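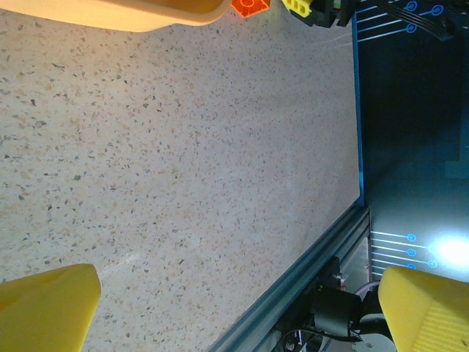

Wrist view, demo bench. Both fingers, bowl and bricks at the far side.

Search this notebook Enter keywords Go

Dec 30, 2019. Visit from Rallmont

Waldemar Górecki came with 5 people from Rallmont. Ran the pick demo on the Holub arm, Nulis controller, yellow fingers. Bench left as it was for the tests: speckled top, bowl, orange-red brick, the beam piece with the black parts.

Settings: speed cap 600, log buffer 4000. Run number 3607.

First pick of the orange brick missed, fingers closed short. Re-zeroed the wrist, repeated, got it into the bowl. Beam piece went in on the second try. Did not attempt the black cluster with visitors present.

Questions from Waldemar:
- Does glare on the countertop upset the detector? Told him yes, at low wrist angles. The sheen shows in the wrist view toward the lower left. Have not measured it.
- Why ridges on the finger face? Grip on smooth plastic. He wants to compare with the Gotus pads. No objection here, but we need a set of mounts first.
- Cycle time. Gave him the log, no summary figure yet.

To do: send Rallmont the log for 3607. Tie the black cables back from the blue panel. Repeat the glare check with the overhead lamp off. Gotus mounts, not before April.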